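Chapter 5
Showing Instead of Telling

The first time I tried to teach a robot something, I wrote it down. I had a whole page of code about where the arm should go, how far to drop, when to stop, and what to do if the part wasn't there. It took me most of December, and the arm did the job exactly once! Then someone bumped the table.

So this chapter is about the other way of doing it, the one I wish I'd started with. You take hold of the robot (or a controller that moves it) and you do the task yourself while the computer keeps a record. Do that enough times and you have a pile of demonstrations, and a learning program can start looking for what they have in common. People call it learning from demonstration, or imitation learning, and I'll use both names without much care.

You have two main ways to give a demonstration. In hand guiding you put the arm in a soft mode where the motors hold up its weight, then you grab the wrist and drag it through the motion. It feels a bit like helping a toddler hold a crayon. In remote control, or teleoperation, you stand back and steer with a joystick, a game pad, or a second smaller arm that the big one copies. I learned on the second kind at Plernholm, with a Thorlacius stick that pulled slightly to the left, and I still lean that way when I drive.

Each has its troubles. With hand guiding, your own arms get in front of the camera, and the program sees your sleeve in every recording. With remote control you can't feel what the robot is touching, so you push too hard, or you creep along like you're parking somebody else's car. I do both.

Our running task for the next few chapters is pushing blocks on a board, which I picked for a selfish reason: you need one finger and no grasping, so there's far less to go wrong. A request might be "move the red cylinder over to the yellow hexagon," and your whole job is to get the fingertip behind the block and nudge. 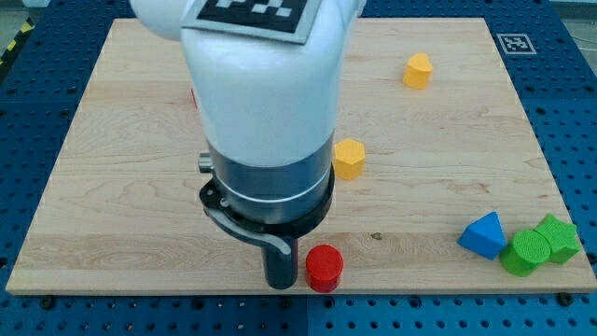 5.1 What gets saved

Every demonstration is a list of moments. In the Giltness setup we use in this book, each moment holds a camera view, the position of the fingertip, and the command you gave. We save 5 moments a second, so a push that lasts 30 seconds gives you 150 of them. The Milach exercises at the back come with 500 demonstrations already recorded, but please make a few of your own first! My first batch had 47, and I threw out plenty of them once I'd watched myself wander around the board looking for a good angle.

Keep some of the clumsy ones, though. If you overshoot and then steer back, the recording shows the robot how to get out of trouble, and we'll need that in Section 5.3.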